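Workshop Notes, September
Two arms, one drawer

The Tamau build is on the brown table now, both arms bolted down at the near edge. Drawer job this month: little red cube, plywood box, right gripper. Sounds easy. Ran it 90 times, 71 clean. Most misses were the drawer creeping shut on us, so the left arm gets to hold the box next.

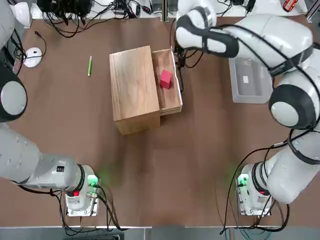
What's still to do

Cables. They hang off the front edge and somebody's knee finds them every night. Need clips, long ones, and a proper tray under the rail.

Wrist strap on the right arm is temporary -- printed part coming from Sekis, 81 grams, should fit without re-drilling. Fingers crossed.

Code is on the shared drive under Zunduvlow. Please dont edit the home position!! If you need a diferent one, save a copy.

Money: 300 left in the pot for this build. Spare motor first, then clips, then we'll see.

Table is free after 7 pm most evenings. Both bases off at the switch before you leave -- green lights out, then lock up.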